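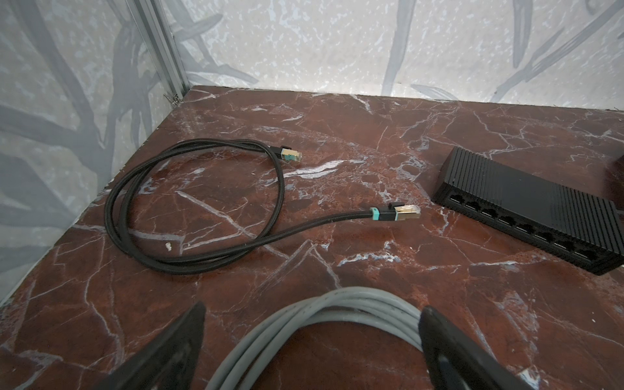

Prinitz Automation Practice Office: revised guidance on cable handling in shared robot cells takes effect in January. This thread sets out the main points for integrators and site leads. The guidance applies to the handling of network cables by two-finger grippers, including work surfaces where more than one cable is present, as with the light-gray cable between the fingers and the black braided one lying farther back near the switch. (1/10)

Scope. The guidance covers patch cables up to 400 cm in length, handled loose or coiled. It does not cover power cords, fiber, or any cable already fixed in a tray. Sites working with fiber should continue to use the separate Procházka procedure until further notice. (2/10)

Before a run. The operator records the type of each cable in the cell, the jacket finish, and the starting state of every switch port. A switch with all eight ports open is a valid starting state and must be logged as such. A blank entry will be treated as a missing record. (3/10)

Grip. Coils are to be held by the jacket. Fingers must not close on the connector, the boot, or the locking clip. Where a coil has several turns, the program must state whether the gripper is to take all of them or a single turn. Mixed grips were the most frequent finding in our last review. (4/10)

Speed. Travel with a cable in the gripper is limited to 200 mm per second. Within 60 mm of a port, the limit is 40 mm per second. Sites may set lower values. Higher values require written approval from this office before the run begins. (5/10)

Surface. Veined or patterned surfaces are permitted, and we encourage their use in acceptance trials. A system tested only on a plain gray mat has not shown that it can find a thin cable on a busy background. Small debris should be cleared between runs and noted if found. (6/10)

Stops. Any unplanned contact between a held cable and a second cable is a reportable stop. The arm holds position until a person has looked at the cell. Automatic retry is not allowed in this case. Several sites have asked us to relax this rule, and it remains in force. (7/10)

Records. Wrist camera footage is kept together with the run log under the same run number. Our reviewer Said Saber has asked that files not be renamed after upload. Sites using the Stivemero logging template need only add the new port-state field. (8/10)

Training. Operators who completed the Hillel course under the earlier edition do not need to repeat it. They must read sections 3 and 7 and sign the revised acknowledgment form. New operators take the full course. (9/10)

Questions about the guidance should be sent in writing to Jozefína Malý, standards lead, through the usual site contact. Requests for an exception must include the run log. Replies to this thread are not monitored. (10/10)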